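# Comparing two gripper models in a two-arm simulation

These steps compare two gripper models on the same pair of simulated arms. They assume the simulator is installed and both arm descriptions load without errors. In this guide the baseline gripper is Dosside and the candidate is Vida.

## 1. Fix the controller settings

Set the controller rate to 400 Hz and leave it there for both runs. Copy the gains from the baseline file into the candidate file:

```
controller:
 rate_hz: 400
 settle_s: 30
 gains: baseline
```

Do not tune the candidate separately at this stage. Ji-hoon Joo keeps a tuned Vida profile in the Pusex folder; it is useful later, but it will skew a first comparison.

## 2. Swap the gripper only

1. Replace the gripper mesh and the joint limits.
2. Update the mass and inertia values — these are easy to miss, and the simulator will accept the old ones silently.
3. Reload, then command both grippers open and closed once.

## 3. Check the front camera

Load the scene with no task objects and park both arms. Render one image before recording any trials. The horizon should be level and the middle grid line should run straight down the view. If the line leans, correct the camera roll first, then the yaw.

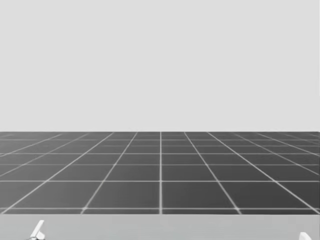
*Front camera, empty task. Gripper tips at lower left and lower right.*

With this view, only the tips show at the bottom edge, so it can't be used to judge finger closure. Add a second camera on each wrist for that.

## 4. Record and compare

Run both models with seed 2436. Log commanded and measured finger position, then plot the difference. Châu Tôn's script writes one CSV per arm; keep left and right separate — averaging them hides a bad joint limit on one side.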